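News > Company > Press Releases

January
By Areeba Qureshi, Press Office, Wustell

Wustell opens toy repair and lending service in Govora

GOVORA -- Wustell, the maker and seller of children's toys, has opened a repair and lending service on the ground floor of its building in Govora. Families can bring toys of any brand to be repaired, and they can borrow toys for up to four weeks at a time. The service is open to all residents of the town and of the villages near it. It is not necessary to be a customer of Wustell.

The service begins with a stock of 2323 toys. Most of them were returned to Wustell shops during the past two years with small damage to the box, and the toys themselves were in good condition. The rest were given by families in Govora during a collection in the autumn. Every toy was checked, cleaned and given a number before it was placed on the shelf.

Borrowing is free of charge for children under seven. For older children there is a fee of one coin token for each toy, and the tokens can be bought at the desk or received in exchange for a toy in good condition. A family may have five toys at home at the same time. If another family has not asked for the same toy, the loan can be extended once, by telephone or at the desk.

The repair desk is the part of the service for which Wustell has received the most requests. In the trial period, which lasted three months, residents brought 716 toys to be repaired. The most frequent problems were broken battery covers, wheels which did not turn, open seams on soft toys and missing puzzle pieces. For puzzles, the desk keeps a box of wooden blanks from which a new piece can be cut and painted. This work takes longer than the others, and the parents are asked to have patience.

"When I was a child, my father repaired my toys at the kitchen table, and I was allowed to hold the screws," said Areeba Qureshi, who is responsible for the press office of Wustell and was also a member of the team which prepared the opening. "Many parents have told us that they would like to do the same, but they do not have the tools or they are not sure how to begin. At our desk they can sit down with us and learn it. We are happy when a child stays to watch."

The tools for the desk were supplied by Skavari, which has its workshop in the same street. Skavari has also prepared a course in simple repairs for adults. It has two evenings, each of them from 6 p.m. to 8 p.m. On the first evening the participants learn to open a toy without breaking the plastic, to clean the battery contacts and to change a wire. The second evening is for sewing and for glue. Places are limited to 12 persons for each course, and the first two courses are already full. A waiting list is kept at the desk.

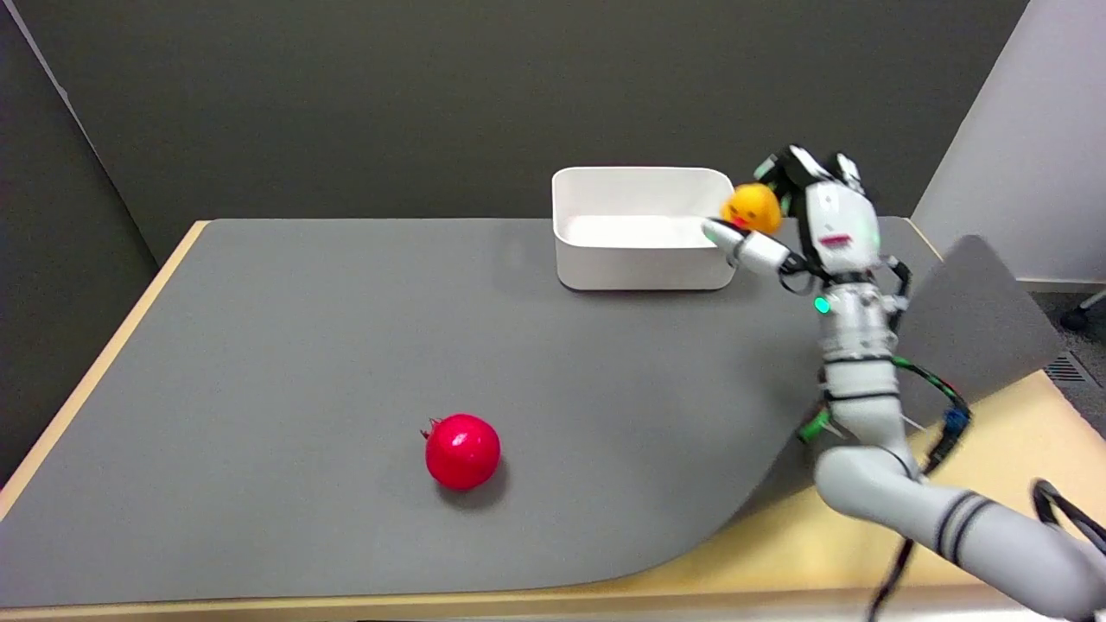 A small toy figure beside a white plastic bin.

Toys which come back from a loan are not put on the shelf on the same day. They are first placed in bins by type -- plastic, wood, fabric, and toys with batteries -- and each type is cleaned in its own way. Plastic toys are washed with warm water and mild soap. Wooden toys are wiped with a damp cloth and left to dry for one night. Soft toys go into the washing machine if the label allows it, and if it does not, they are not lent and can only be used in the play corner. Small parts are counted against the card which is kept with each toy.

If a part is missing, the family receives a short note and can look for it at home. There is no penalty for a lost part in the first year of the service. Wustell will examine after this year whether the rule can stay as it is.

The selection of toys is made by age. Toys for the smallest children are on the low shelves near the entrance, building sets and vehicles are along the long wall, and board games have a separate cabinet at the back. There is also a shelf for toys which can be used with one hand, or which make a sound or a light when they are touched. This shelf was proposed by Haddad, the children's therapy practice in Govora, which also advised on the height of the tables and on the width of the passage for wheelchairs. Therapists from Haddad may borrow toys for their sessions under the same conditions as families.

Schools and kindergartens can ask for a group card. With this card they may borrow up to 30 toys for one school term. So far 115 group cards have been requested, which is more than Wustell expected, and for this reason the delivery of some cards will need until the end of the month. Teachers who are waiting for a card can already reserve toys at the desk with a letter from the school.

Wustell continues to accept toys as gifts. They should be complete, without rust and without strong smell. Toys with magnets that can be taken out, toys with broken glass eyes and toys with a cord longer than a child's arm cannot be accepted. Books are also not accepted, as the town library has its own collection point. Persons who bring a large quantity are kindly asked to call before they come, because the storage room is small.

The space was formerly used by Wustell as a showroom. During the renovation the old carpet was replaced by a floor which is easier to clean, and a second door was made toward the courtyard, where strollers can be left under a roof. The company has reserved storage for a further 500 toys, and these will be added to the stock in the spring. Outdoor toys are planned as the first group, among them balls, small scooters and sand sets.

The service is open in the mornings from 9 a.m. to noon and in the afternoons from 2 p.m. to 6 p.m. The repair desk closes 30 minutes earlier. For the first loan, one adult of the family should bring an identity document and a proof of address. Children may come alone from the age of ten, if a parent has signed the card.

About Wustell

Wustell develops and sells toys and games for children up to the age of 12. The company has its main office in Govora and operates its own shops in the region.

Contact for the press: Areeba Qureshi, Press Office, Wustell, Govora. Interviews and visits to the repair desk can be arranged in the mornings before opening.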